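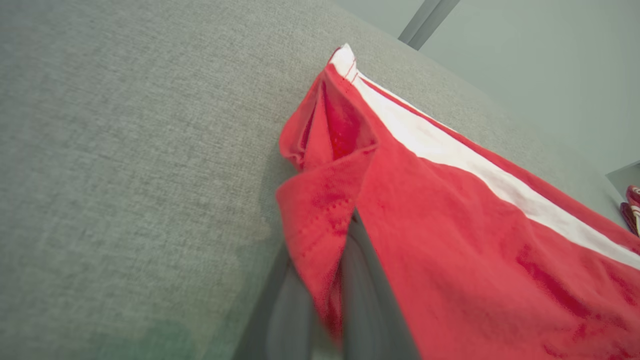

Wrist camera, fingers at the turned-back hem flap of the red knit piece, gray upholstery underneath.

Ticket 497
Subject: Gripper reports "empty" on thin knits, opens by itself
Product: Nomero arm with Clalleo gripper controller, Lykkegaard fingers
Site: Trummont, folding cell
Opened by: Perrine Barbier
Assigned to: Haiyan Jin
Status: Closed, fix confirmed by site

Perrine Barbier, Wednesday, 8:50 a.m.
Hi! First off, this cell has been a joy to work with and I'd love to get it back to full speed. Since we changed the pads on the gripper fingers, the arm keeps letting go of thin fabric. It goes in at the hem and closes, then the controller reports EMPTY and opens again before the lift starts. Towels are fine, and so are sweatshirts. The trouble is the light stuff: jerseys, athletic shorts, anything in a soft single-layer knit.

The picture at the top is the wrist view I've been testing with. We teach on an upholstered surface because it gives a little when the fingers slide under the cloth, and it stays there in production too.

Things I already tried:
Restarted the controller. Same.
Wiped the pads with a dry cloth. Same.
Slowed the approach. Maybe a bit better? Could be wishful thinking.
Raised the grip force one step. The fingers pinch harder and it still says EMPTY.

I have not touched the path or the camera settings. Happy to test anything you send me!

Haiyan Jin, Wednesday, 9:35 a.m.
Hi Perrine, thank you, that's a great list to start from, and the force test is especially useful. More force with the same message makes me think the grip is okay and the controller is reading the finger gap wrong.

The Clalleo controller has no sensor in the pads. It decides whether it's holding something from the gap left between the fingers once they stop moving. Gap at or above the empty threshold means HOLDING. Gap below it means EMPTY, and it opens. A thick towel leaves such a big gap that a small error never shows up, and a single layer of knit leaves hardly any.

Could you do this for me?

1. Move the arm to its service position, away from the cushion.
2. Take everything out of the fingers, lint included.
3. Open the gripper fully, then close it at the lowest force.
4. Read the GAP value on the status page and send it to me.
5. Send me the EMPTY THRESHOLD from the grip page as well.

Please don't change the threshold yet. It's tempting, I know.

Perrine Barbier, 10:10 a.m.
Done. Threshold is 7. And the gap with nothing in the fingers is minus 13! I didn't know it could go negative. I opened and closed it a few more times and it came back to minus 13 every time.

Haiyan Jin, 10:25 a.m.
Oh, lovely, that's a clear one. With nothing between the pads it should read zero. Yours thinks fully closed is 13 counts further out than it really is, so every gap is reported 13 counts too small. Your thin knit would have to leave a real gap of more than the threshold plus that whole error before the controller believed in it.

The repeat readings are good news. A worn drive would wander. A steady error nearly always means the zero was saved while something was holding the fingers apart. When the pads were changed, was the zero done before or after the finger screws were tightened?

Perrine Barbier, 10:40 a.m.
Before. I remember it well, I was the one holding the wrench. We fitted the pads, closed the fingers to check they met, and the screen offered to save the zero, so I said yes. Then I tightened both fingers. The left one did draw in a little as the screws went home. So that's me, then!

Haiyan Jin, 10:50 a.m.
The screen offers it much too early, and I'm writing that up for the software people. Here's the order that works:

1. Arm in service position, gripper power off.
2. Loosen both fingers and take them off. Clean the mounting faces. Look for threads or fluff in the corners of the left mount.
3. Refit the fingers and press each one fully back against its stop while you tighten. Alternate between the 2 screws on each finger so it seats flat.
4. Check the pads. The edges should line up from base to tip with no step.
5. Power on. Close on nothing at lowest force. Leave it closed.
6. Grip page, ZERO, SAVE. Wait for the green check.
7. Open, close, read the gap. It should be zero. Do this a few times.
8. Put the grip force back to the value you had before this morning.

Don't skip the last one - too much force on a soft knit leaves pinch marks, and the fingers can drag the hem while they close.

Perrine Barbier, 1:20 p.m.
There was a thread! A tiny curl of it behind the left finger. Cleaned, refitted, tightened in turns, zeroed. Gap on nothing is now zero, every single time. Threshold left at 7, force back where it was.

Then I ran the red knit, going in at the hem. HOLDING, and it lifted! I put it back rumpled and ran it again, seven lifts in a row with no EMPTY. I may have cheered. Towels still behave as well.

One question: sometimes the fingers also catch a bit of the cushion cover. Related?

Haiyan Jin, 1:45 p.m.
Wonderful, that made my afternoon! The cushion is a separate thing. Your approach height was probably taught with the finger sitting out of place, so it's worth teaching again now. Use the wrist view, bring the tips down until they just dent the fabric, back off one jog step and save that as the new height. Then try it on a thin piece and a thick one.

I'll leave the ticket open until tomorrow's shift has run.

Perrine Barbier, next day, 4:15 p.m.
Full shift, mixed load, not one false EMPTY. Height taught again and the cover stays put. I've taped your zeroing steps inside the cabinet door, next to the pad spares. Please close, and thank you so much!

Haiyan Jin, 4:30 p.m.
Closing. Resolution: gripper zero saved before fingers were seated, thread behind left finger mount. Fingers refitted, zero saved again, approach height retaught. No parts used.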